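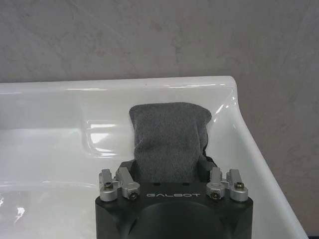 One reply to my July posts said that a towel is the worst possible object to evaluate a policy on, as you can never put it back the same way twice. I agree with the second half. It's the reason we picked it.

So, a longer thread on how the cloth evaluation works at Terkatthorpe and what we got from it.

The task: pick up the gray cloth from the sink, wipe the basin, put the cloth back on the flat part next to the faucet. Bottles on the shelf and around the sink are distractors. The policy is called Zolta.

Home Threads Replies Media About

Training data is about 500 teleoperated demos. All of them were collected in the bathroom set, with the bottles moved around between demos and the cloth dropped fresh each time.

The question we wanted to answer was narrow. If you train one version on head and wrist cameras and another on the head camera only, where does the second one fail? We already assumed it would do worse. We wanted to know at which step. 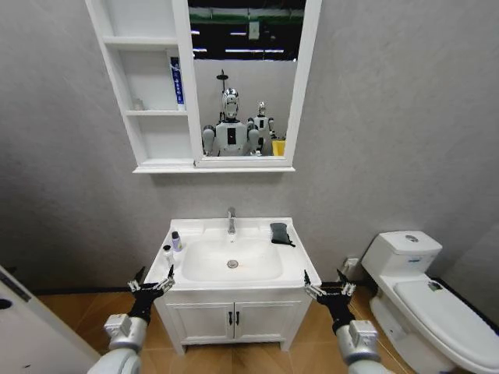
Why not just test it in simulation? Our simulated cloth folds too cleanly, and policies that did well there kept missing the grasp on the real one.

Each rollout starts from a layout card. The card gives the bottle positions and a rough zone for the cloth. We wrote 34 cards, threw out four that were near duplicates, and ran the other 30 once for each version of the policy.

Order matters more than I expected. Lighting on the set drifts and people get better at resetting, so running all of one version and then all of the other is a bad idea. Rallier is our scheduler. It shuffles cards and versions together and doesn't show the operator which version is loaded.

Scoring is done afterward from video in Kurup. Two people score each run separately and get the clip with the version name stripped out. Steps are approach, grasp, lift, wipe, return. A run counts as a success only if both scorers pass all five. 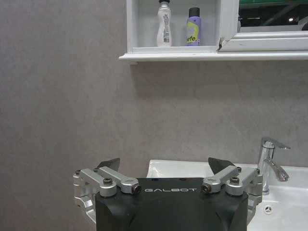 Wrist camera, fingers open, faucet to the right.

Results. With both cameras, 26 successes. With the head camera only, fewer than half of the cards.

Approach was nearly the same for both versions. The gap is almost all at grasp. The head-only version gets to the right area and then closes a little too high or a little too early, so it comes up with nothing or with one corner.

When head-only did get a full grasp, wiping and returning went about as well as with both cameras. I would not read much into that. The runs that made it that far were probably the easier cards.

The four failures with both cameras: two lost the cloth during the wipe, one knocked a bottle over on the way back, one stopped above the basin and never released. The last one is the one I'd like to understand. The wrist view is mostly cloth at that point, and I suspect the policy can't tell where it is.

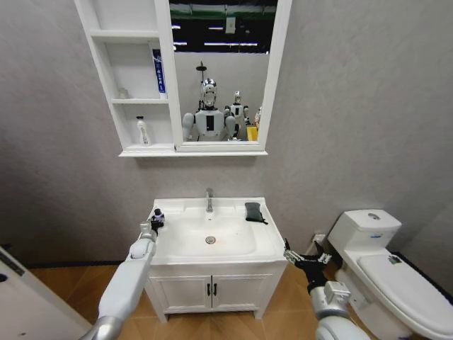
Head camera, cloth on the right side of the sink.

Things I'd change. Our cloth zones were too coarse. "Right side, flat" covers a tidy fold and a heap, and those are very different grasps. Next round the cards will have a reference photo for the cloth.

I'd also run every card more than once. One run per card per version is thin, and a couple of cards look like coin flips to me.

A limit I should state plainly - this was one set, one sink, one cloth. It says where the wrist camera helps on this task. It doesn't say how either version would do in a bathroom it hasn't seen.

The layout cards and the scoring sheet are going up once we've cleaned up the zone names. Raw video will take longer.

Next on the list is the same test with a wet cloth. It hangs differently and sticks to the basin, so the grasp numbers may change quite a bit.

Last updated 27th November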